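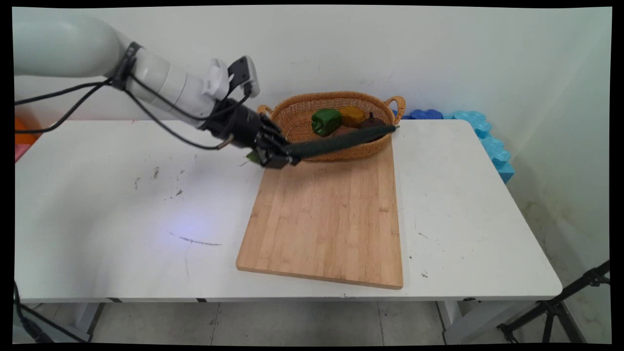 Plevunham, September

Chapter 6: Why Vegetables Go Off

I grew up thinking a vegetable was dead the moment you picked it. My aunt kept an allotment, we ate whatever came home in the bag, and it never crossed my mind that the bag was full of things still breathing. They are, though! A courgette on your worktop is taking in oxygen, using up its sugars and giving off water and a little heat, and it carries on doing so until you cook it or it rots.

This chapter is about that slow burning, which we call respiration, and about what growers and shopkeepers do to slow it down. We'll start with water loss (the reason a cucumber goes bendy), then move on to cold, and why too much of it ruins some crops. Keep your notes from Chapter 4 handy — you'll want the bit on cell walls.

I've borrowed a lot from Adaeze Nwosu, who let me weigh her marrows morning and evening for most of a summer, and from Babatunde Haruna, whose cold store at Vurklow holds 400 crates and smells wonderful.

Before you read on, try this. Weigh a fresh cucumber on kitchen scales, write the figure down, and leave it somewhere airy. Weigh it again at the same time each day for 6 days. Plot the results and bring the graph with you to section 6.2, where we'll work out where the missing grams went.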